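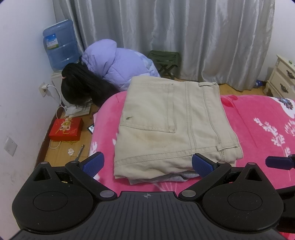 Marnix stage piano, half-pedal fault on slow repertoire. Customer Rommel Umali reports that the bass note in left-hand leaps is cut when the pedal is raised partway, most noticeable in the Satie and in the slow Chopin preludes. Room echo was considered and set aside: the piano is in a bedroom, with a fleece blanket over the bed and folded trousers and knitwear stacked on it, and the fault is also present on headphones. Firmware was last updated in December.

Apr 28, 2019
Pedal: Fotden continuous type, connected to jack 2. Polarity correct. Full press and full release register normally. Partial travel reads as release.

Step 1. Pedal recalibrated from the system menu. No change.
Step 2. Pedal mode found set to Switch. Changed to Continuous. Half-pedal now recognised, but the damper drops out below value 8.
Step 3. Damper threshold lowered from 6 to 3. Bass note holds through the leap. Some blurring in the middle register at faster tempos.

Customer asked whether the Stefanou grand voice behaves the same way. Tested, same threshold applies to all piano voices. Organ voices ignore it.

Settings saved to user memory. They are lost if a factory reset is performed.

Status: open, pending reply from Roltham on the blurring. Assigned to Nestor Dagdag.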